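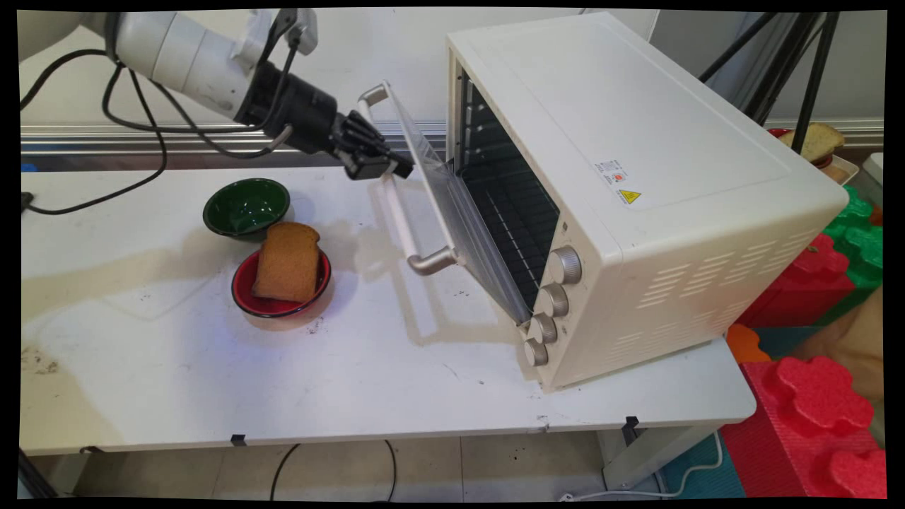 Cream toaster oven with the door part open, green bowl and red bowl in front. Brown bread in the red one.

Toast and small ovens: gallery

This page belongs to the breakfast section of the site and covers the toaster oven, the two bowls and the bread that goes with them. Click the picture for the larger version. Notes on each item follow, as a few readers have asked where things came from.

The oven
A Ferkix, bought second-hand in Molitz with the rack and no instruction book. There are four round silver knobs down the front panel, the top one the largest. The long silver handle runs along the edge of the glass door and is easy to get hold of, even in an oven glove. Rows of slots in the side let the heat out, so we leave a gap there and keep paper and tea towels well away. The yellow warning triangle was on the body when we got it and has stayed on.

Cleaning it
Let it cool right down first. The rack comes out and can soak in the sink. The rails inside are more of a nuisance -- an old toothbrush and washing-up liquid does most of it. Wipe the glass with the door lowered, then go over the handle. The cream casing only needs a damp cloth.

The bowls
Both are small and ceramic, and both came from Grunby, though not at the same time. One is dark green, the other red with a black rim. A slice of bread will stand up in the red one if you lean it against the rim, and it stays crisper that way than flat on a plate. They stack badly, so they live side by side on the shelf.

The bread
Brown, sliced. For a 400 g loaf we get 10 or 11 slices, depending on who has the knife. Freeze what won't be eaten in two days and toast it from frozen with a little extra time. Crusts go into a tub for breadcrumbs.

The table
White, with faint brownish marks that are most noticeable on the left and by the bowls. Bicarbonate of soda on a wet cloth is good for tea stains on a white top. Leave it for 8 minutes, then rinse. Don't use a scourer, it takes the shine off.

More from the breakfast section
Siriwan rice porridge, step by step
Egg pans, large and small
Marmalade in July

Pictures may be used on school and club pages with a link back. Please ask before printing them.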